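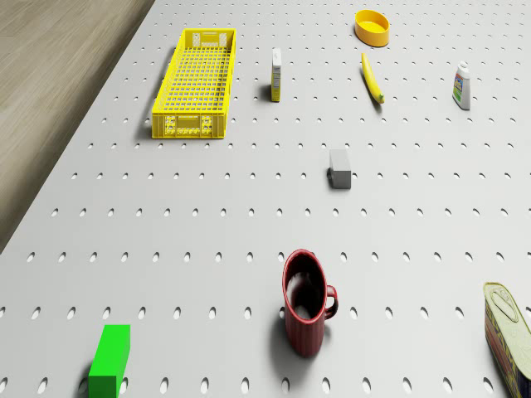
Every few months I get a bee in my bonnet about whether a machine could tidy my kitchen yet, and this week it's back with a vengeance. The dishwasher finished on Thursday night and I was still pulling forks out of it on Saturday morning (15 November 2025, if anyone's keeping a record of my sloth).

So I made a coffee and went down the rabbit hole again. Two hours, gone!

My favourite thing to watch is still the simulated stuff, where somebody sets out a banana, a mug and a bowl on a tabletop inside a computer and a pretend arm has a go at sorting them out. A yellow crate, a tin, a couple of plain blocks, that sort of thing. I find it weirdly soothing. It's also the most honest version of the question I care about, which is simply: can it put the thing where the thing goes?

Take the banana. My four-year-old nephew can put a banana in a bowl. He might take a bite out of it on the way, but he'll get there. A robot has to work out where the banana stops and the tabletop starts, which way it's lying, and how hard is too hard. Then it does the mug, which has a handle sticking out one side and is a completely different problem. Then a bottle with a cap. And my bench at home has all of that plus the mail, a wet sponge and the dog's Kong, usually with peanut butter in it.

I've been following a little outfit called Butomeo for a while now. They put out a post back in June saying their system had cleared a simulated table 149 times out of 190 tries, and the comments were split between people booking their retirement and people having a good laugh. I was somewhere in between. If I dropped or missed things at that rate I'd be drinking out of jam jars by Christmas, but it's heaps better than the last lot of numbers I saw from them. And a simulated mug can't break, so fair enough, let it practise there.

Real kitchens are the bit I'm not sold on. Zukesitz had a demo of an arm unloading a dishwasher and I'm pretty sure I aged a year watching it pick up one plate. Lovely, careful, no damage, and I could have done the whole rack and wiped the benches down before it got to the cutlery.

My guess is shops and warehouses get theirs well before I do. Same crates, same shelves, nobody's left a wet towel on the floor. I'd still have one at home tomorrow if it could do just the cutlery basket. I'd even put up with the slowness, it can run overnight while I'm asleep.

Anyway the forks are away now. The top rack isn't.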